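Search this site Go

Comparing two grippers on a two-arm bench

You need two arms, a fixed camera looking down on the bench, and one cloth that stays put for the whole comparison. We ran ours at Erkusgate with the Curanum controller software.

1. Power up both arms and wait for the base lights to go green.
2. Set the closing force to the same value on both sides. We started at 800 and went no higher than 3000 (raw controller units).
3. Lock the camera exposure. Glare off a laptop lid will throw auto exposure out.
4. Park the grippers at opposite ends of the bench, fingers pointing inward.
5. Lay out a mix of soft, small and flat objects. Mark the cloth with tape if you want to repeat the layout.
6. Run 18 picks per gripper, then swap the grippers between arms and run them again.
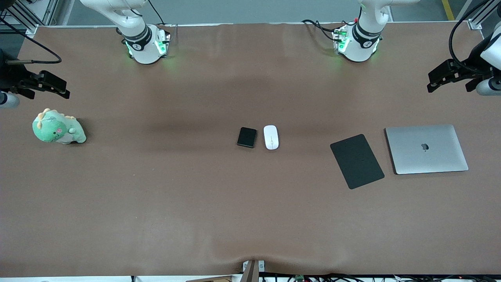

Grippers parked left and right, with the plush dinosaur, mouse, black pad and closed laptop laid out between them.

Log a pick as failed if the object slips within 2 seconds of lifting. Leave the laptop for last and push it only, as it's too wide to grasp from above. Smooth the cloth before each new run.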